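Rendering flat matte surfaces: banding in the falloff, and when to stop adding samples
Forum index > Lighting and Materials > Solved and unsolved

16 replies, showing first page

kelp_index
Joined: November
Posts: 41

I have a recurring problem with large, plain, matte surfaces in Votent. If the surface has a texture on it, everything looks fine at 300 samples. If it is one flat color under one soft light, I get visible steps in the gradient where the shading falls off. It shows up worst on mid browns and greys.

Settings: path tracing, one area light, diffuse only, no bump, denoiser on, output to 8-bit PNG. I raised the samples to 1,000 and the steps did not move. Render time more than tripled. Is this a sampling problem at all?

tallow9
Posts: 2,206

No. If the steps stay in the same place when you change the sample count, the renderer has the right values and you are losing them on output. A slow gradient on a mid brown covers very few 8-bit levels. Say the surface goes from 118 to 130 across the full width of the picture. You have 13 values to spend on the whole width, so each one becomes a wide stripe.

Save to 16-bit or EXR and look at it there. Then dither when you convert down.

kelp_index

16-bit EXR looks smooth in the viewer. The converted PNG has the steps again. Where is the dither setting? I only see "quality."

tallow9

Output > Advanced > Quantization. It is off by default in Votent. Set it to 1.0 and leave it alone.

moth_and_gauge
Posts: 387

I disagree with treating this as purely an output matter. The denoiser is part of it. Raw path tracing noise acts as dither if you let it. The denoiser removes it and hands the converter a perfectly clean ramp, and a clean ramp is the worst case for 8-bit. On flat surfaces I turn the denoiser down to 30 percent and accept a little grain. I have never needed the quantization setting.

tallow9

Residual noise is not evenly distributed. It is heavier in the shadows and lighter near the light, so you get uneven dithering. It also ruins compression if the file goes to the web. Dither is one checkbox and a known amplitude.

moth_and_gauge

It is a known amplitude that also gets destroyed by compression. Export at JPEG quality 90 and compare. Mine holds up better because the grain is coarser than the dither pattern.

For reference, a tabletop with a soft falloff and no texture, the kind of surface we are talking about: 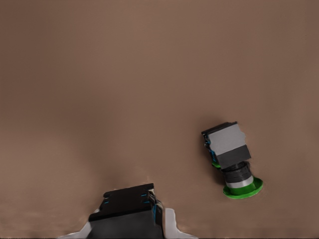

Plain brown matte top, soft shading, no texture map.

The tone shift is very gentle. It is a bit lighter and warmer toward the upper part and the right, darker and greyer on the left and through the middle. Gradients this shallow are where the choice of method matters.

kelp_index

Similar to mine, though my falloff runs in one direction only. Does the hue shift make it better or worse?

moth_and_gauge

Usually better. If the color goes from warm to grey, the three channels change at different rates and step at different places, so the edges are staggered. A pure brightness ramp on a neutral grey steps in all three channels at once. That is the hardest case.

tallow9

Agreed on that much. It is also why people say "my grey wall bands and my beige wall doesn't" and go looking for a bug in the material.

perkunham_lights
Posts: 94

Two things to check before anyone changes the render settings.

1. Your monitor. Plenty of office panels are 6-bit with temporal dithering. You may be looking at steps that are not in the file. Open the PNG, push the contrast hard, and read the pixel values on each side of a step. If they differ by one level, the file is as good as 8-bit without dither can be.

2. Your view transform. A strong contrast curve stretches the midtones and makes each step wider in output terms. The Domański curve in Stemix is especially steep in the browns. Switch to the plain one and compare.

kelp_index

I am on the Domański curve. I export from Votent and grade in Stemix.

perkunham_lights

Then you are converting to 8-bit first and stretching it afterward. Neither dither nor grain will save that. Keep it 16-bit until the grade is finished and convert once, at the end.

tallow9

I should have asked about that first. Yes. One conversion, last step, dither on.

moth_and_gauge

One conversion, last step. I still say grain.

kelp_index

Results, same file, same light, back at 300 samples:

8-bit before the grade, no dither: wide stripes, as before.
16-bit through the grade, no dither: stripes still there but narrow. Visible if I look for them.
16-bit through the grade, dither at 1.0: no stripes.
16-bit through the grade, denoiser at 30, no dither: no stripes, but blotchy in the darkest corner.

Going with the third. I will try the fourth again with more samples when I have a free night.

moth_and_gauge

The blotches are the denoiser working at partial strength on too few samples. Run it at 1,000 before you rule it out.

tallow9

At which point it costs three times the render to match a checkbox.

ossuary_tx
Posts: 6

Does the quantization setting apply to animation too, or does the pattern crawl?

perkunham_lights

Depends on the seed. Fixed seed and the pattern sits still over a moving picture, like dirt on a window. Set it to change per frame. Video compression will remove part of it either way, so export 10-bit if your player supports it.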